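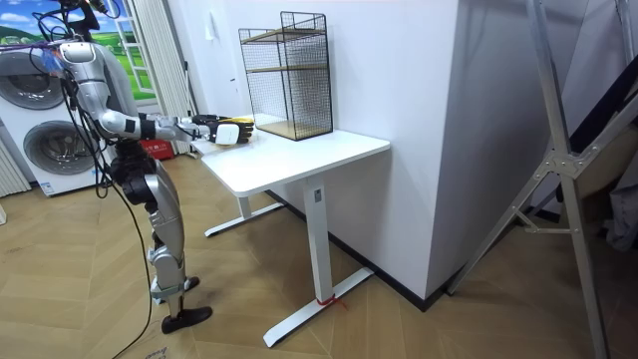 Rendimento real e rendimento nominal não se confundem, e a página de ajuda Zurkeo recebe dúvidas sobre ambos. O meu contrato prevê revisão anual pelo índice de preços. A mesa branca entra em que classe do cabaz – mobiliário ou equipamento?
Kurek, maio

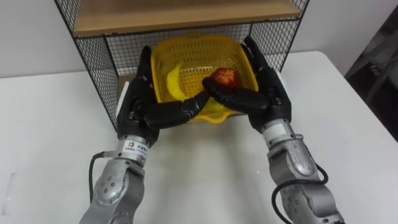
Leitura: 1 min

Pridutitz
Mobiliário. A classe pesa pouco no índice geral.

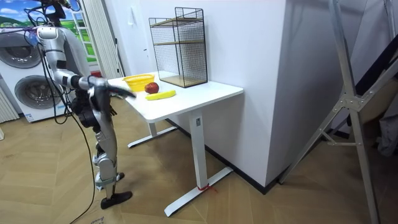 A revisão pode usar o índice sem energia?
Depende do texto do contrato; na falta de menção, aplica-se o índice geral.

Zultavwood
Confirme a cláusula 8 – no meu caso, era a 13. 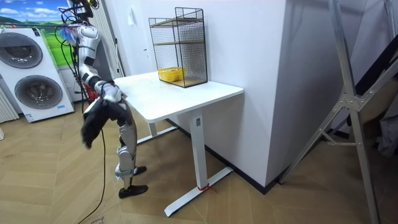 Robô junto à secretária branca, com peça de roupa preta na mão.

Categoria: Preços e inflação
© Zurkeo – Contacto – Voltar ao topo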